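Comparing two parallel grippers on loose paper

Updated 2026-03-14

Paper is a harder test for a parallel gripper than most small parts. A sheet has almost no height to close on, it slides over a smooth surface, and it creases as soon as the fingers press down. The steps below describe how we compare finger sets on a two-arm cell running the Sivakumar controller. They assume that both arms are homed and that the wrist cameras are already calibrated.

1. Set the approach height

Jog the arm until the fingertips are over the sheet, then lower in small steps with the jaws open. Watch the wrist view for the moment the fingers start to hide the part of the page you want to grip. Store that height as the approach value. Repeat for the second arm; do not copy the number across, even if the arms are the same model. 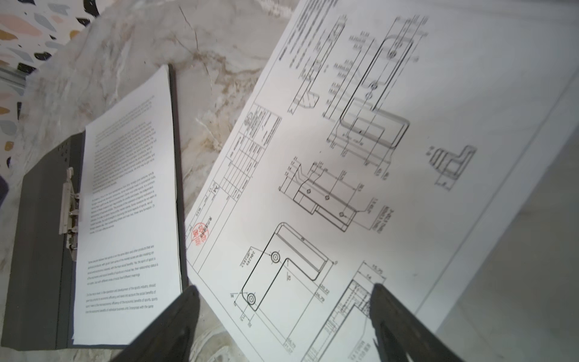
Wrist view, jaws open, with the drawing sheet and the open binder.

A page with line work on it makes sideways drift easier to judge than a blank one. Pick a printed line, note where it meets the fingertip, and check it again after each downward step.

2. Test one arm at a time

Park the other arm clear of the sheet. Run 46 closes with the Skedura fingers, then 46 with the Gidow fingers, using the same speed and force limit. Log each close as held, slipped or creased. Replace any sheet that has creased.
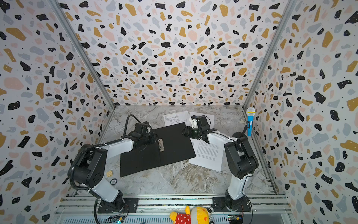
Keep the rail bolts at the same torque throughout. A base that shifts between runs will show up as a height error and be blamed on the fingers. If you change fingers, repeat step 1 before logging anything.

3. Compare the results

In our March runs the Skedura set held 2 more sheets than the Gidow set, too small a gap to mean much. Creasing separated them better: the Gidow fingers marked fewer pages at the same force limit. Lower the limit before you reject a finger set for creasing.

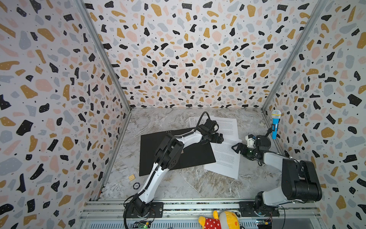
Jeanine Van Beek: We ran the same comparison at Nurnham and the force limit mattered less than closing speed. At full speed the lower finger pushed the sheet away before the upper one reached it. I would add a slow run to step 2.

A slow run is worth adding. Halve the closing speed, leave the force limit alone and log the results in a separate file.

We use cookies to remember your settings. Accept | Manage preferences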